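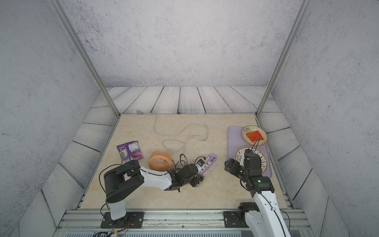 I have come around to the view that a home robot project should be slow, a bit ugly, and allowed to take over the good end of the workshop for as long as it likes. I know that isn't what people want to hear when they've just spent their savings on servos.

Our pair of arms has had 105 evenings out of us so far, and in that time Zarmeena Awan and I have argued about nearly everything – where the cables should run, whether two arms were one too many, whether power strips and plates are fair things to put in front of a machine that is still learning where its own elbow is. I say they are. Zarmeena started out with foam cubes, and the cubes went beautifully, and I'm afraid we learned very little from them. A snack bag slumps and a packet on a plate slides (and then the plate slides too), and a power cord never lies the same way twice, bless it.

There's a fellow feeling among builders that you ought to get the hardware perfect first and bring in the household clutter later. Rosângela Lins, who shares the Tillach workshop with us and has far better manners than I do, put it to me very kindly in February over a pot of tea. Her cables are all sleeved and labeled. Mine loop about like garden hose, and I do mean to tidy them. But I've watched people spend a whole winter on the sleeving and never once ask the thing to pick up a plug!

The money is where I'll give some ground. We're at $1,488, with a second-hand wrist joint still on order from Konorach, and you could buy a perfectly decent secondhand dishwasher for much less. I don't think the comparison is fair, though. I never took my dishwasher apart at nine at night for the pleasure of it, and I've never had a neighbor wander in, pull up a stool and ask if he could have a go.

So if you're starting one, clear the table, bolt down your rail and go raid the kitchen drawer that same evening. The sleeving can wait until spring.

2,275 shares · 42 comments

We use cookies to keep this site running. Accept | Manage settings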